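Jumamby Home Forum > Laundry and Linen > Folding things with big collars

gasoreck_2306
What do you all do with a polka dot dress or top that has a big soft collar? I can get through a basket of tees and trackies without thinking, but the one with the wide collar always ends up last on the bed in a heap. If I fold it like a shirt the collar gets a crease straight across it. Hanging is out, the wardrobe is full.

wattle_lane
Lay it face down, smooth the collar out flat under it, sides in, then fold up from the hem. The collar ends up on top of the parcel. Put it last on the pile so nothing sits on it.

Reddy
I'd go face up. If it's face down you can't see what the collar is doing, and you find out when you flip it over. Button it or pin it first, then tuck the sides behind.

jetasham
Agree with Reddy on face up. I did ours on the bed this arvo. Dark clothes in one stack, colours in the other, and the pink spotted one left till the end.

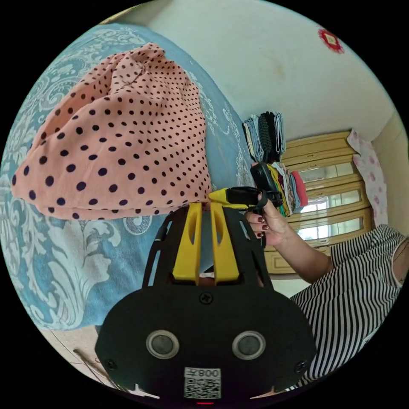
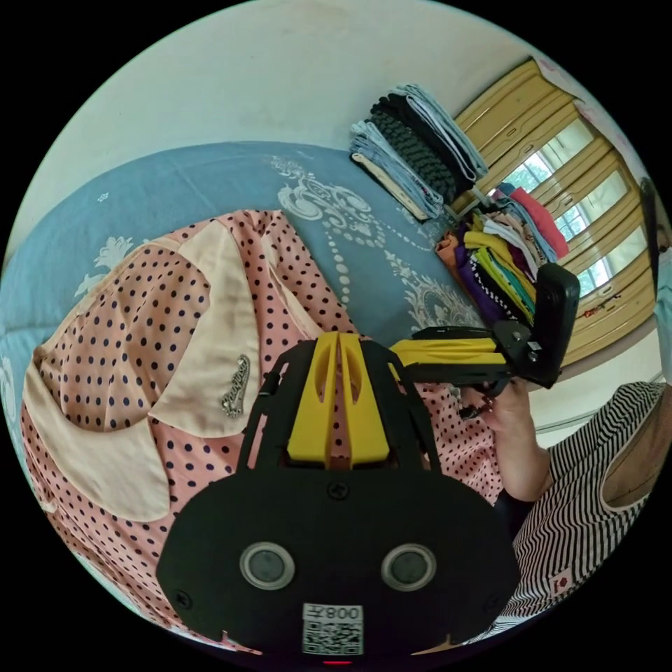 Photos: jetasham, member gallery

The collar on it is pale peach and goes wide at the front, so it's the collar that decides how you fold. I flatten both sides of it with my palm before I touch anything else. The rest is easy.

wattle_lane
Is that a brooch on the collar in the second one? I'd take that off before folding. A pin will pull a thread sooner or later, and if it's under other clothes it will leave a mark.

jetasham
Yes, silver one. Fair point about the thread. I've always left it on so it doesn't get lost.

Reddy
Leave it on if it's going on top of the stack. Take it off if it's going in a suitcase.

wattle_lane
I'd take it off either way. I keep mine in an egg cup on the dresser.

gasoreck_2306
Tried both ways tonight. Face down was quicker but I got one side of the collar doubled under. Face up took me 3 goes and came out flatter. Still a bit of a crease near the neck.

pegbag
Roll a tea towel and put it inside the neck before the last fold. That stops the crease. I did the costumes for a school concert one August, 150 pieces, and every collar got a tea towel or a bit of tissue.

Reddy
Tissue for storage, sure. For something you'll wear next week it's a lot of mucking around.

pegbag
It takes less time than ironing it again.

wattle_lane
Off topic, jetasham, I like the bedspread. Mum had a blue and white one with scrolls like that and it lasted years. Do you fold on the bed every time? I find it too low for my back.

jetasham
Every time. It's the only flat space big enough. I sit down to do it, which helps. The kitchen table would be a better height but there's always something on it.

gasoreck_2306
I'm going with face up, pin off, tea towel in the neck. If I move it to the top of the pile it should last till I wear it. Will try the same on the navy one with the frill and post how it went.

Reddy
Frills are a different story. Start a new thread for that one or we'll be here all night.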